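Small Paintings, Big Water

Walk into the Westside gallery in July and the first thing you notice is how tiny everything is. The Foradness harbor painters worked on panels you could slip into a coat pocket, and I could look at them all day! 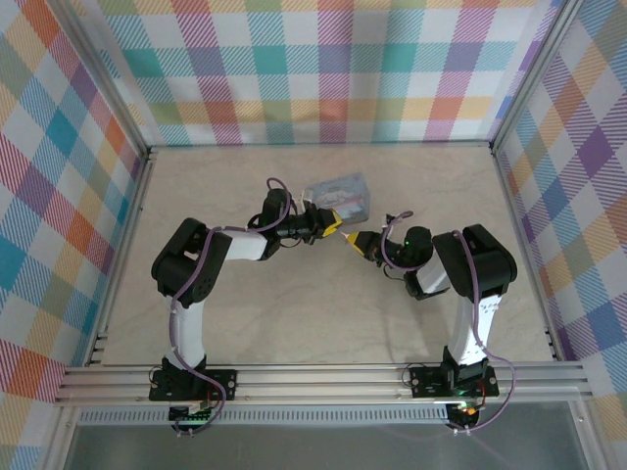

Painting on the pier

They worked fast, outdoors, with the tide going out under them. One view of Skosthorpe has real sand stuck in the varnish — I went back to it twice.

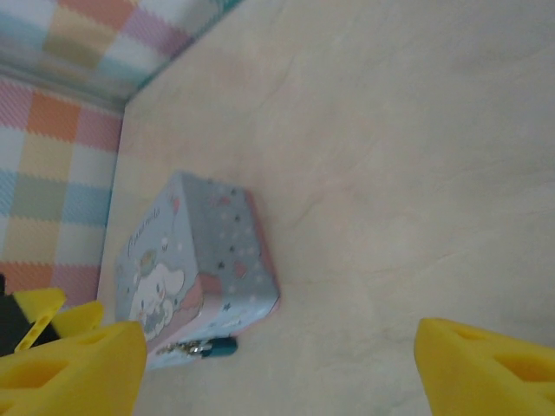

What to look for

Check the backs. Many panels carry a penciled number, and the highest found so far is 898. Prices still start under $1,000, and a good frame adds maybe $100 to that. Look for thick white paint along the wave tops, too.

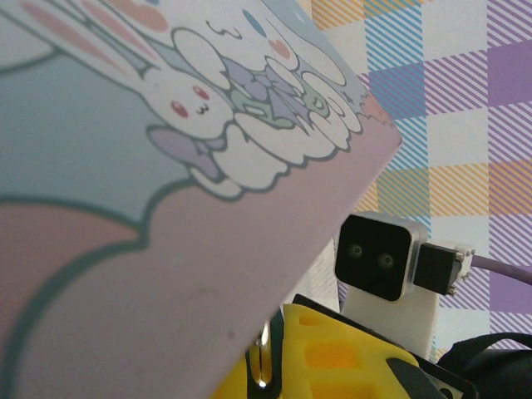 A white bunny on a card in soft pastels.

The Yang collection lends its panels again next summer.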